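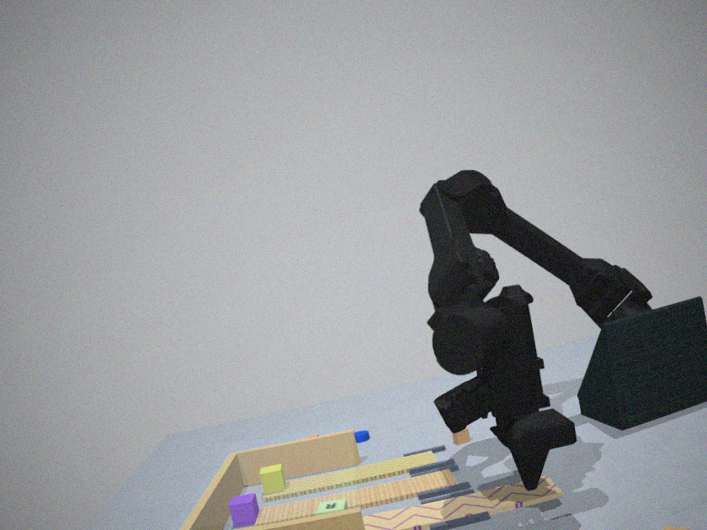
Are the machines ready to do our chores?

By Birgit Haberkorn

Every few months a friend sends me an article which promises that a robot will soon fold my laundry and empty my dishwasher. I have worked 18 years in the packing hall at Kohlhase, where we put spare parts for kitchen machines into boxes, and I have kept a household for longer than that. So I read these articles with interest, and also with a certain tiredness.

My opinion is simple to say. The machines can do a task, but they can't yet do a chore. A task has a beginning and an end, and somebody has prepared the table for it. A chore begins with finding out what is wrong today.

Take the simulated work tables on which many robot arms get their first practice. There is a tabletop, an arm with a gripper, some colored cubes and a wooden tray with low walls. The background is plain grey. To bring a cube to its right place in such a world is a real achievement, and I don't want to laugh about it. I have seen how hard it is for a person who is new in our hall to put a rubber seal into a box without bending it. But in my kitchen the purple cube would be sticky, and the tray would be full of unpaid bills.

At Kohlhase we got our first arm in September, from a supplier in Dralham. It takes metal brackets from a tray and puts them in a carton. It does this well, and it doesn't complain about the draft from the loading door. On its best shift it packed 2,786 brackets, a number which our manager wrote on the wall. What he did not write on the wall is that my colleague Kusum Tyagi had to fill the trays, turn the brackets which lay the wrong way, and take out the ones stuck together with oil. When I asked her if the arm had made her work lighter, she thought for some time. "It made it different," she said. "Before, I packed. Now I tidy up for it."

I think this sentence describes very well where we are. We tidy up for the machines. My sister in Rernthorpe has a vacuum robot, and before it can start she lifts six chairs, two lamps and a rug with fringes. Then she sits down and says how practical it is. She is satisfied, and perhaps I should not count her minutes. Still, someone did the bending down, and it was not the robot.

The engineers will answer that a practice world can be made more difficult step by step. One can change the light, move the blocks, add new shapes. I believe them. A young man from the company Lusar, who came to adjust our arm, explained to me that it is cheaper to let a simulated arm fail all night than to let a real one break a bracket or a finger. This is reasonable. I only ask that we do not confuse the exercise with the exam.

What would convince me? I would like to see a machine open a drawer it has never seen, find there a wet tea towel, a battery and the lid of something, and decide correctly about all three. It may take 32 minutes for it, I am patient. Until then I would be careful with the word "household" on any box, and I would pay Kusum for the tidying up as skilled work - at the moment it is listed in our wage table under "other."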